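**October, notebook - two-arm bag cell, Rekstead bay**

Picking up after lunch. The bag-lift routine faulted again, and this time we have a decent log of it! I'm really pleased, because up to now all we had was "it jerks sometimes."

What happened: both arms had a handle, the lift started, and the left arm kept climbing after the right one had stopped. Protective stop on both, bag hanging crooked between them. That makes 9 stops in 17 lifts on the Welletti script. The old script gave us 2 in the same number, so the new one is worse, and now I think I know where to look.

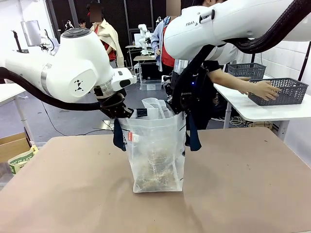 Both grippers on the handles, bag upright.

The log says the right arm reported "grip closed" before its fingers had any load on them. The left arm waits for that flag and then goes. So we get one arm pulling on a bag that the other one may barely be holding. When the right arm does feel the load it sees a sudden sideways tug and trips its force limit. Good for the force limit - that part did exactly what we want it to do.

Things I tried, in order:

- Slowed the lift to half. Still stops, just later.
- Raised the force limit on the right arm. Took it straight back out. Should not have done that with people reaching over the table, and I'm writing it down so it doesn't get repeated.
- Added a short wait after "grip closed." Better! 6 clean lifts in a row, then a stop.

The wait only hides it, though. The flag has to come from finger load and not from finger position.

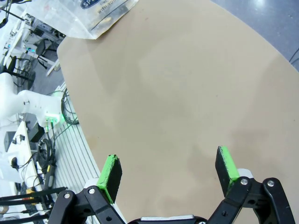 Wrist view, fingers open, bag at the far side of the table.

Second problem, smaller. With a clear bag the wrist camera finds the printed label fine and then guesses at the handle from there. If the bag leans, the guess is off. The Plomell bench had the same trouble with clear packaging and ended up searching for the dark strap first, which I love as an idea because our straps are navy and the table is tan. Easy contrast. Will steal it. 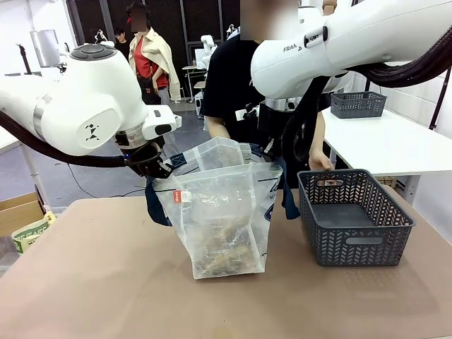 *- Rowbotham*

Safety note, for everybody on this cell: hands on the basket or the table means the arms are paused on the pendant, every time. We got used to the arms being slow and the pause step slid. With a fault where one arm runs ahead of the other, slow is no comfort. I've put the pause at the top of the run sheet and again before the basket swap.

To do:

- grip flag from finger load, both arms
- left arm holds if right arm's load is under threshold, and the other way round
- strap search before label search
- rerun the full 17 with the mushroom-type bag and the paper-filled one, same speed as this morning
- check cable slack on the right wrist at full lift, it looked tight in one of the stops

Old script stays loaded until the rerun is done.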